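Keeping Plastic Colanders, Plates and Other Small Kitchen Things in Good Condition

Posted Mar 13, 2024 by Mirsad Berisha
Filed under: Kitchen, Washing up, Small repairs

In my kitchen in Sayce I have more plastic than I want to admit. It is light, it does not break when it falls, and the children can carry it. But plastic needs its own way of care, and I had to learn this slowly, because my mother used only enamel and steel and her advice did not help me much. I collect here what works for me.

The colander

Rinse it at once after you drain pasta or potatoes. Starch is soft for a few minutes and then it becomes like glue in the holes. If you forgot it, do not scratch with a knife. Put the colander in a bowl of warm water with a spoon of baking soda, leave it for 30 minutes, and then use an old toothbrush from the outside to the inside. From the outside is better, as the dirt then goes back the same way it came in.

Brown or gray points around the holes are usually lime from hard water. White vinegar mixed with the same amount of water takes them away. Never mix the vinegar with bleach.

If you pour boiling water through a thin plastic colander, hold it by the handle and over the sink, never on your knee or over your other hand. The old ones become soft in the middle. When you see that yours does not stand straight any more, keep it for washing lettuce and buy a metal one for the pasta.

Plates and bowls you can see through

These become cloudy. Sometimes it is only a film from the dishwasher, and vinegar will remove it. Sometimes it is many small scratches, and then nothing will remove it. To know which one you have, rub one small place with a cloth and a little vinegar. If the place becomes clear, continue with the rest. If it stays cloudy, accept the plate as it is.

Do not stack them when they are still wet. They stick one to another, and a gray ring stays where the rims touched. I put a sheet of kitchen paper between the plates I use only for guests. 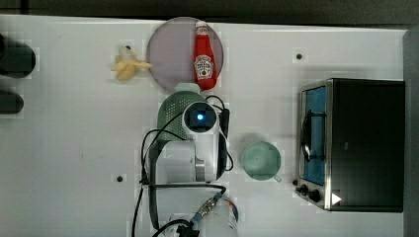 Ketchup stains are the ones I get the most questions about. Tomato goes into plastic together with oil, so you must first take out the oil. Put two drops of dish soap and a little warm water in the container, add a torn piece of kitchen paper, close the lid, and shake it well for one minute. The paper does the rubbing in the corners. After this, dry the container and leave it by a sunny window for one or two days. The orange color becomes much weaker. On the box where we keep the bean stew it disappeared completely, but that box was new.

Bottles with a cap

The cap of a ketchup or mustard bottle is dirtier than the bottle. Unscrew it once a week, keep it under hot water and push a toothpick through the opening from the inside. Dry it before you put it back, or the first squeeze will be only water.

To get the last of the ketchup, stand the bottle on its cap overnight in a tall glass. A bottle lying on its side is no help here and it can leak, if the cap is an old one.

Toy food

Our toy fruits travel all day between the play corner and the kitchen table, so I wash them like dishes. Use warm water, dish soap and a soft cloth. If a piece is hollow and has a small hole, do not put it under the water. Water comes in and does not come out, and after some weeks you will see black inside. Wipe it only. Toys with batteries or with a painted face also get only the damp cloth.

White tables

A white top shows everything. Turmeric and tomato I wipe immediately. For a mark that is already dry, make a paste of baking soda and water, leave it ten minutes and wipe in circles, without strong pressure. Do not use the rough green side of the sponge, it will take the shine and then the dirt enters more easily. If your table has small holes for screws or cables, clean their edges with a cotton stick, because crumbs like to stay there.

What I use

Dish soap from Colis, the one without color. For lime I tried the Pumimik tablets, but vinegar was equally good for me and costs less. My brushes are from the market and I change them in March and again before winter.

A reader wrote to ask if a cracked colander can be glued. I would not do it, the glue does not like hot water and I do not want it near my food. Mine became a pot for basil, with the holes already made.

Next: how to remove the smell of onion from a cutting board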